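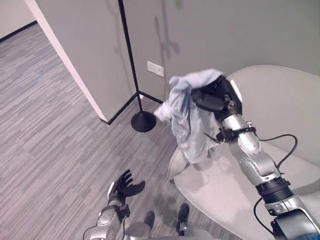 Week 3: Reading a care label before you buy the fabric

Hi all! These are my notes from Thursday, tidied up a bit (my handwriting on the board was terrible, sorry).

We started with fiber content, and I got carried away as usual. Cotton shrinks, linen shrinks more, and polyester mostly stays put. If you're making slipcovers or throws, wash the whole length before you cut. I once cut first on a Telier linen, and the cover came out of the dryer fit for a footstool!

Then weight. The Gasska swatch I passed around is 174 grams per square meter, so think shirts and light curtains. The Bunell one is 275 and much happier on a cushion. Try both between your fingers and you'll feel it right away.

Light colors came up a lot. Pale blues and creams are lovely in a living room, but they show every coffee drip, so look for a label that allows a warm wash. "Dry clean only" on a family sofa is asking for trouble, if you ask me.

For next time:

Read the Ramanauskas chapter on weaves (skip the part on looms, it's long and we won't use it).

Bring one piece of fabric from home with its label still on.

Write me 750 words on how you'd wash it, dry it and store it. Guesses are fine, just tell me why you guessed.

Swatch books are on the shelf by the door, please put them back in order.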